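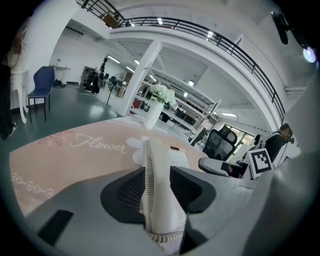
Notebook, family room study, May

Aim for this block: find out whether a fixed handover time for the evening shift (tea, bath, bed) gets followed at home, or whether parents go back to settling it as they go. Households keep a paper diary. We collect the sheets, code them and type them up.

14:10. Diary sheets from the Trendell group are in. 50 households took a pack, two adults in each, all with at least one child under five. Coding started on the first box. Sheets that came back without the cover page go in the blue wallet until matched by household code.

Coding rules as they stand:

- A handover is logged only when both adults' sheets show it within the same quarter hour.
- "Helping" is not a handover. If one adult runs the bath while the other is still in the room with the child, the shift stays with whoever had it at the start.
- Time spent on chores out of earshot of the child counts as off duty for childcare but not as rest. Use code R only where the sheet says sitting down, out of the house, asleep or similar.
- Feeding at night is coded to the person who got up. A bottle made by one and given by the other goes to the one who gave it.

The third rule caused most of the disagreement last month. Two coders working from the same sheets gave different answers on washing up. The wording above is the agreed version and replaces the one pinned inside the cupboard door, which still says "free time" and should come down.

15:00. First look at the evening block. The sheet has a box for the planned handover and a box for the one that took place. Many people fill in the first and leave the second blank. A blank could mean the plan was kept or that the sheet was filled in at breakfast and forgotten. Coding blanks as missing for now. Do not carry the planned time across.

Where both boxes are filled, the drift is nearly always later. Common reasons written in the margin: late train, child would only settle for one parent, tea ran over, older sibling's reading. One sheet says only "dog". Margin notes are typed verbatim into the comments column with no tidying of spelling.

There is a difference between sheets with a clock time in the plan box and sheets with an event ("after bath"). Event plans seem to hold better. It may be that an event can't be late in the way that half past six can, in which case the scoring favours it and the result means very little. Need a second measure. Suggest minutes of R before 21:00 for each adult, worked out separately from the plan. That can be done from the existing sheets without going back to anybody.

15:45. Demirtaş scale. Short form went out in the same pack. Scoring is the sum of the items with the two reversed ones flipped first. Checked the spreadsheet and the flip had been applied to item 4 twice, so it cancelled out. Corrected on the master copy. Anything exported before this afternoon needs running again, including the chart in the shared folder.

The short form has a maximum of 70. One return was entered as 700, clearly a keying slip, but the paper copy needs pulling before it is changed. Left as is and highlighted.

16:20. Predell room. Parents' session is moving there from the small room upstairs, which has no space for prams. Things to sort before the first one:

- Stair gate needs refitting; the wall side bracket turns when pushed.
- Socket covers, low ones by the radiator.
- Changing table to go nearer the sink.
- Ask for the heating to come on earlier. The floor is cold first thing and the babies are on it.

Kettle stays in the corridor.

16:50. Voter cards. Some of the pilot families found the diary too long and asked for something to stick on the fridge. The Voter card is one side of A5: each adult puts a mark for who they think had the harder evening, without seeing the other's mark. It takes a few seconds. It gives no times, so it can't replace the diary, but marks can be set against R minutes for the same night. In the pilot, adults gave the harder evening to themselves more often than to the other person, which was expected. Of more interest are the nights when each gives it to the other. Too few so far to say anything.

Cards need a space for "neither". People were writing it across the middle.

Outstanding:

- Second coder to do box one blind, then compare.
- Rerun scale exports.
- Pull paper copy for the highlighted return.
- Reprint the cards with the extra space.
- Decide what to do about households where a grandparent does bedtime. The sheet has columns for two adults and people have been squeezing a third into the margin. For the moment code as G and leave both parents off duty.

17:30. Box one finished, box two not opened.

3 comments | 2 shares

Back to top | Contact the study team | © Family room study notebook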